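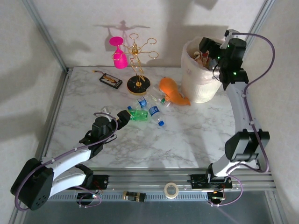 I'm Trudy Pirihi, and I'm so happy to finally share this one: Melstead's Clear the Table evenings are coming back in January! If you've never been, we take one messy tabletop at a time and sort out what's trash, what gets recycled and what just needs a proper home. Plastic bottles are where I like to start. A green one on its side, a clear one with a blue cap, another with a green cap way over near the wastebasket (you know how they wander), and that's before you get to the orange plush toy or the pink wine glass hanging upside down on its gold wire rack. Those two are keepers, by the way. I'd fight for that glass.

Melstead, December 6, 2019. We're running 13 evenings this time at the Flurstead hall, with 26 spots at each. Last season 873 bottles went into our recycling bins, and Todor Ivanov has already told me he wants to get past that number, so bring your empties, caps and all!

"I came for the bottles and went home and did my whole kitchen," says Evdokia Stamatopoulos, who is back this season to lead the small-stuff table (batteries, wires, all those little tubes that end up in the trash). Please keep old batteries in a separate bag and hand them to her at the door.

It's free, but you do need to save a spot. Sign-up sheets are at the Flurstead front desk, or ask for Manaia Rakena. Press folks are welcome any evening, just let Manaia know first.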